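Weiße Tischplatte Planomthorpe im Test: Wie schlägt sich matte Oberfläche im Alltag?

Seit März steht bei mir der Planomthorpe von Totetum, ein Arbeitstisch mit matter weißer Platte. Ich habe ihn gekauft, weil der alte Tisch für Nähmaschine und Papierkram zusammen zu klein geworden war. Inzwischen wird daran genäht, gerechnet, geklebt und am Sonntag auch gefrühstückt. Zeit für einen Bericht.

Lieferung und Aufbau

Der Tisch kam in zwei Paketen. Das schwerere enthält die Platte und lässt sich allein nicht vernünftig die Treppe hochtragen. Verpackt war alles ordentlich, die Ecken steckten in dicken Pappwinkeln. Im zweiten Paket lagen das Gestell, ein Beutel mit Schrauben und eine Anleitung, die ohne Text auskommt. Die Zeichnung für die Querstrebe ist missverständlich: Man kann sie auch andersherum einsetzen, merkt das aber erst, wenn die letzten beiden Bohrungen nicht passen. Bei mir hieß das einmal alles wieder lösen.

Der beiliegende Sechskantschlüssel ist zu kurz. Mit eigenem Werkzeug geht es deutlich schneller. Die Stellfüße lassen sich von Hand drehen und gleichen meinen schiefen Altbauboden gut aus.

Stabilität

Der Tisch steht ruhig. Beim Nähen mit hoher Geschwindigkeit überträgt sich ein leichtes Zittern auf die Platte, ein Wasserglas am anderen Ende bleibt aber, wo es ist. Seitlich gibt das Gestell etwas nach, wenn man sich mit der Hüfte dagegenlehnt. Der Vorgänger, ein Batden aus zweiter Hand, war in dieser Hinsicht steifer, dafür schwerer und in der Höhe nicht verstellbar.

Die Höhe wird in 7 Stufen gerastet. Das reicht mir, auch wenn ich gern noch eine Stufe zwischen der vierten und der fünften hätte. Im laufenden Betrieb verstellt man das ohnehin nicht, dafür ist die Rasterung zu fummelig und der Tisch muss leer sein.

Die Oberfläche

Hier wird es interessant, denn wegen der Platte kaufen die meisten so einen Tisch. Matt weiß sieht auf den Produktfotos immer gleich aus, in der Wohnung aber je nach Licht anders. Morgens wirkt meine Platte kühl, abends unter der Lampe fast cremefarben. Spiegelungen gibt es kaum, was beim Zuschneiden und beim Lesen angenehm ist.

Der Preis dafür ist bekannt: Auf mattem Weiß sieht man vieles. Graue Wischer entstehen schon durch Metalldosen, die man über die Fläche schiebt. Bleistiftabrieb setzt sich gern fest, Stoff mit kräftiger Farbe hinterlässt manchmal einen Hauch davon.

Weiße Arbeitsflächen im Gebrauch:

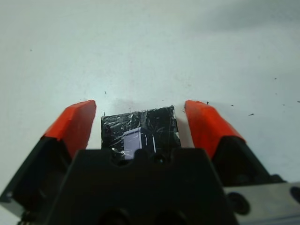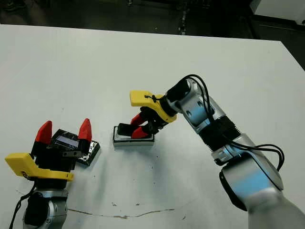
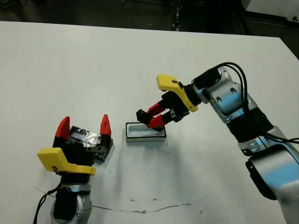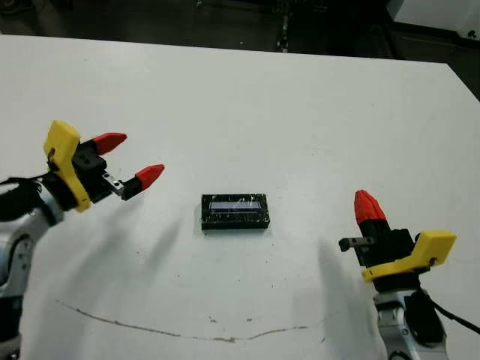
Bei der Reinigung habe ich verschiedene Mittel ausprobiert. Warmes Wasser mit einem Tropfen Spülmittel nimmt den größten Teil weg, Kaffee und Tee eingeschlossen, solange man nicht bis zum nächsten Tag wartet. Für hartnäckige graue Streifen hilft ein Schmutzradierer. Damit sollte man sparsam umgehen, denn er poliert die Oberfläche stellenweise blank. Ich habe vorne links jetzt einen Fleck, der im Gegenlicht leicht glänzt.

Die Reinigungspaste von Orbán, die in mehreren Foren empfohlen wird, hat bei mir keinen Unterschied zu Spülmittel gemacht. Sie riecht stark und muss gründlich abgewischt werden. Kugelschreiber ging weder damit noch mit etwas anderem vollständig weg, ein blasser Strich ist geblieben.

Kratzfest ist die Platte nur bedingt. Schere und Lineal machen ihr nichts aus, ein Rollschneider ohne Unterlage schon. Ich lege seitdem immer die Schneidematte unter. Heiße Töpfe habe ich nicht ausprobiert, mein Bügeleisen steht auf seiner eigenen Ablage.

Kanten und Kabel

Die Kanten sind sauber verarbeitet und leicht gerundet. An der hinteren rechten Ecke steht das Kantenband minimal über, man spürt es mit dem Finger. Reklamiert habe ich das nicht, die Ecke zeigt bei mir zur Wand.

Eine Kabeldurchführung fehlt. Wer eine Lampe oder ein Ladegerät braucht, führt das Kabel hinten über die Kante. Totetum bietet eine Kabelwanne zum Nachrüsten an, die mit 3 Schrauben unter die Platte kommt. Die Löcher sind nicht vorgebohrt – bei dem Preis hätte ich das erwartet. Mit einem dünnen Bohrer war es trotzdem schnell erledigt. In die Wanne passt eine normale Steckdosenleiste, für ein großes Netzteil daneben wird es eng.

Preis

Bezahlt habe ich mit Kabelwanne und Versand nahezu 800 Euro. Das ist viel für einen Tisch ohne Schublade. Ähnlich große Modelle gibt es billiger, meist mit glänzender Platte oder mit einem Gestell ohne Höhenverstellung. Die Platte allein kann man nachbestellen, was ich gut finde, die Lieferzeit dafür beträgt laut Händler allerdings 12 Wochen.

Für wen er passt

Zum Nähen, Basteln und Schreiben kann ich den Planomthorpe empfehlen, wenn man die Fläche regelmäßig abwischt und beim Schneiden eine Matte benutzt. Für eine Werkstatt mit Farbe, Öl oder schwerem Werkzeug würde ich eine dunklere Platte nehmen. Es gibt ihn auch in Grau, diese Variante habe ich beim Händler gesehen, aber nicht selbst benutzt.

Von mir bekommt er vier von fünf Punkten. Den Abzug gibt es für die Anleitung und die fehlenden Bohrungen.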